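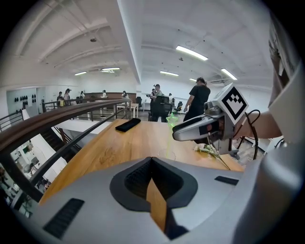

A small white flower on the wooden table.

I'd been listening to Barura for the best part of a month before I got to talk to Bok-nam Cho about it, and by then I had a page of questions that all came down to the same one: how did a band as loud as Hirness end up making a record this quiet?

"My neighbour," she says, and then laughs for so long that I start laughing too. "No, really. She had a baby. I write at night, I've always written at night, and suddenly I couldn't even tap my foot. So I sang everything under my breath and the songs came out like that."

If you know Hirness from their first album, Hung, you'll remember it as the one with two drummers and that enormous organ sound (I once had to leave the room during the last track, and I loved it). Barura has hardly any drums at all. There's an old nylon-string guitar, a harmonium with a wheeze in it, and Bok-nam's voice so close to your ear that you can hear her swallow. It runs to 30 minutes and I've never once put it on and not gone straight back to the start.

She didn't tell the others what she was up to at first. Abelardo Rengifo, one of the two drummers, found out when she sent him a demo by mistake in October. "I meant to send him a train timetable," she says. "He rang me straight away and I thought, oh no, he's going to ask where his part is. And he said, can I play the harmonium? I didn't know he could play the harmonium! He couldn't, much. He learned it for this."

You can hear him learning, if you listen to the tracks in the order they were recorded, though that isn't the order on the album. The opener, Kettle Song, was nearly the last thing they did and he sounds quite at home. The fourth one, Low Water, was the first, and there's a chord halfway through that arrives a bit late and a bit wrong. I ask whether they thought about fixing it.

"We did fix it. We had 19 takes of that song and in some of them he's perfect. We kept going back to the wrong one because I sing the next line differently after it. I'm waiting for him, you know? I'm listening. In the perfect ones I'm only singing." 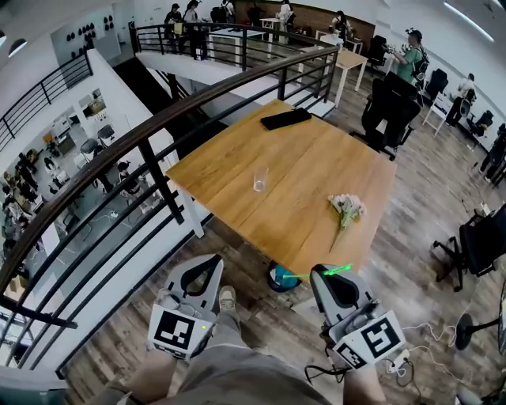
Narayanan D'Souza heard it another way when the band played him the rough mixes. He told them the late chord was the best thing on there, and that they should cut two other songs so people got to it sooner. They cut one. Bok-nam still isn't sure about it. "I miss that song," she says. "It was about my dad's shop, it was five minutes long and it had a list of vegetables in it. Narayanan said it was four minutes too long. I said, which four? And he couldn't tell me, so I felt I'd won, but it still came off."

Might it turn up somewhere? She pulls a face. Grustunport, the label, would like it for a single, and she'd prefer to play it live for a while and see if it gets any shorter by itself.

Which brings us to the shows. I was nervous about asking, as I'd heard the first one had been a bit of a disaster, but she's happy to tell it. They'd been booked as the loud Hirness, on a bill between two very loud bands, and they turned up with a harmonium. "There were 40 people at the front who'd come to jump about. Lovely people. They stood there with their arms sort of ready. Jhair was doing our sound and he just kept turning me up and up until I started to squeal, so in the end we played something off Hung with no drummers. Abelardo did the organ part on the harmonium, and they jumped about to that!"

Since then they've gone for seated rooms, and she's been surprised by how much harder it is. With the old songs she could get a word wrong and it would vanish under the cymbals. Now she writes the first line of every verse on the back of her hand - not because she forgets them, she says, but because she once did and it felt like falling down a step.

I wanted to know what the title meant, having looked it up and got nowhere. It's a word her aunt used for the noise of rain on a tin roof, or Bok-nam thinks it was. She asked her about it after the sleeves had been printed and her aunt said she'd never heard it in her life.

"So maybe I made it up when I was small. Or maybe she did and she's forgotten. I sent her the record anyway. She says it's nice, but where are the drums?"

Both drum kits are still set up in Abelardo's garage, it should be said. The baby next door sleeps through now, and Bok-nam has started tapping her foot again.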